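Folding Notes is a plain-text collection of household folding and laundry-sorting records, put together by Sabina Brabec and Rajeshwari Poojary. It holds 1,454 entries on how people fold, stack and put away their everyday clothes and bedding, and we're delighted to finally have it in one tidy folder!

If you love a well-kept drawer (we do), start with `entries/jeans.csv`. Denim is the richest part of the set by far, and the notes people sent in are a joy to read.

## What's inside

| File | Covers |
|---|---|
| `entries/jeans.csv` | denim of all kinds, 90 entries with long notes |
| `entries/patterned.csv` | prints, checks, stripes, anything busy |
| `entries/bedding.csv` | sheets, covers, throws |
| `entries/small.csv` | socks, washcloths, the odd bib |
| `guide/` | the Wistcombe folding guide, as loose pages |

Each row has a `garment`, a `surface` (bed, table, floor, lap), a `fold` and a free-text `note`. Empty cells mean the person skipped the question. Please don't fill them in with guesses.

## Patterned fabric

Patterns are great fun to fold and a real pain to label. A big print hides its own creases, so two people looking at the same piece can disagree on where the fold is. We ask for `fold_visible: unsure` whenever there's any doubt, and that value is used a lot. Lay the piece flat, smooth it outward from the middle, and find the hem with your fingers before you trust your eyes.

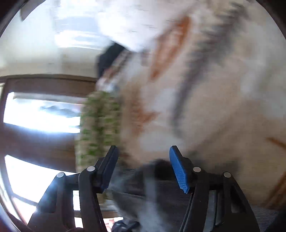 *Wistcombe Folding Guide, p. 52*

The guide pages keep their original numbers, so you'll find gaps where a page was only a blank form. Vlastimil Zelenák typed up the handwritten ones and kept the spelling as it was. "Pillow slip" and "pillowcase" both turn up, and so does "doona" – search for all three if you're pulling out bedding.

## Jeans

The most popular method is the simple one: one leg over the other, back pockets facing out, then fold up from the hems toward the waistband. On a bed the waistband likes to bunch, especially on a soft mattress. A hand run along the stitching sorts it out. Old, faded pairs fold like a dream compared with stiff new ones.

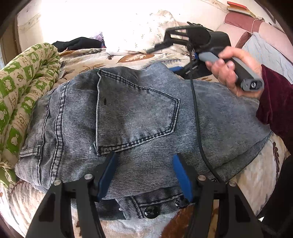 Back pockets are handy landmarks, too. Several people line up the hem with the bottom point of the pocket and get the same size packet every time, which makes for a gorgeous stack. In the CSV this is `fold: hem_to_pocket`. Branislav Krajčí rolls his instead, and his 30 rows are marked `fold: roll` so you can leave them out if you only want flat folds.

## Known problems

- `surface: bed` was used for sofas until we added `sofa` in December. Older rows haven't been fixed.
- A few notes in `small.csv` are in Czech. Translations are very welcome!
- `gray` and `blue-gray` overlap badly for washed denim.

## Adding your own

Copy `template.csv`, fill in as many rows as you like and send it to Kristýna Kopecký, who merges new files. One garment per row, please, and write the note the way you'd say it out loud.

Last edited 22/10/2024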